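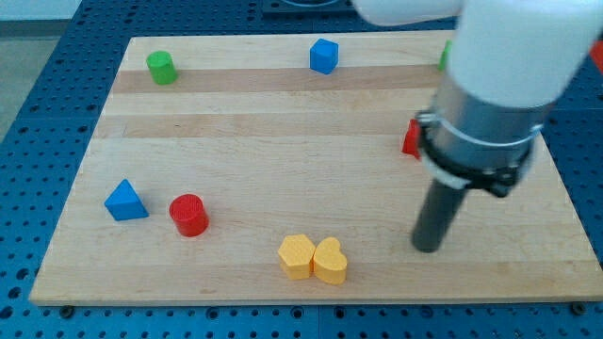

Helles Holzbrett auf blauer Lochplatte

Nedus Oberarm-Blutdruckmessgerät: mein Eindruck nach einem halben Jahr

Start | Tests | Herz & Kreislauf | Ratgeber | Kontakt

Seit November messe ich morgens und abends mit dem Nedus, und weil mich so viele von euch danach gefragt haben (danke für die lieben Mails!), kommt jetzt endlich der ausführliche Bericht. Mein altes Handgelenkgerät von Carine war ja ganz niedlich, aber die Werte sprangen derart hin und her, dass meine Hausärztin irgendwann nur noch freundlich geseufzt hat.

Das Nedus wiegt mit Batterien 595 Gramm, also nichts fürs Handtäschchen, dafür steht es schön fest auf dem Küchentisch. Die Manschette lässt sich mit einer Hand anlegen, auch wenn ich die ersten Tage ziemlich geflucht habe, bis der Schlauch richtig lag. Die Ziffern sind herrlich groß, ich lese sie morgens um sechs ohne Brille! Beim Aufpumpen brummt es allerdings ordentlich, und mein Mann im Nebenzimmer hat sich daran bis heute nicht gewöhnt.

In der Praxis haben wir beide Geräte nacheinander am selben Arm ausprobiert, und das Nedus lag beim oberen Wert sehr nah an dem der Ärztin, das Carine gleich 13 Punkte daneben. Eine Messung beim Arzt ersetzt das alles natürlich nicht, aber für mein Tagebuch bin ich damit sehr zufrieden. Inzwischen stehen 674 Messungen im Speicher.

Was mir fehlt, ist ein Netzteil. Das muss man extra kaufen, und das finde ich bei dem Preis schon ein bisschen knauserig. Auch die Tasche könnte fester sein. Trotzdem: vier von fünf Herzen von mir, und das Carine wohnt jetzt in der Schublade.

Ähnliche Beiträge
Assefa Pulsoximeter im Alltag
Kompressionsstrümpfe von Ploltcombe: Anziehen leicht gemacht?
Salzarm kochen, ohne zu verzweifeln

Diese Seite verwendet Cookies. Mehr erfahren | Einverstanden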